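Harkanham Residents' Forum > Council and Civic Affairs > Opening prayer at council meetings

Posted by: D_Pappas_Moderator
November 25, 2018
Members are advised that submissions on the draft meeting procedures are open. Clause 5 would retain the opening prayer, to be led by a councillor or an invited minister. Please confine comments to the clause itself.
Despina Pappas, Moderator

Posted by: sadik_rd
I have read the clause and I do not support it. Councillors are free to worship as they see fit, but the chamber belongs to all ratepayers. A minute's silence would be a suitable alternative.

Posted by: Deligiannis_K
With respect to the previous poster, the prayer has been read for 40 years and takes less time than the apologies. No councillor is compelled to take part. I would ask what harm has been demonstrated.

Posted by: sadik_rd
The petition tabled in April carried 2193 signatures. Those residents evidently consider that there is some harm.

Posted by: Deligiannis_K
The petition concerned the Pedeseo Hall lease as well as the prayer. It cannot fairly be cited as a vote on this clause alone.

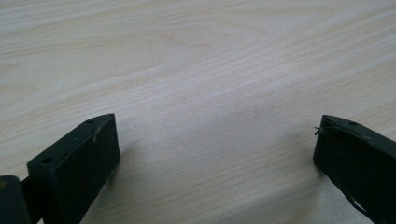 My own submission proposes that the invitation be rotated among all faiths represented in the shire, with a secular reflection included in the roster.

Posted by: northward_ratepayer
I could support a roster, provided the clause states who draws it up. As drafted, that is left to the mayor's discretion.

Posted by: D_Pappas_Moderator
The petition's wording is in the April minutes. Further questions about the lease should be directed to the Pedeseo Hall thread.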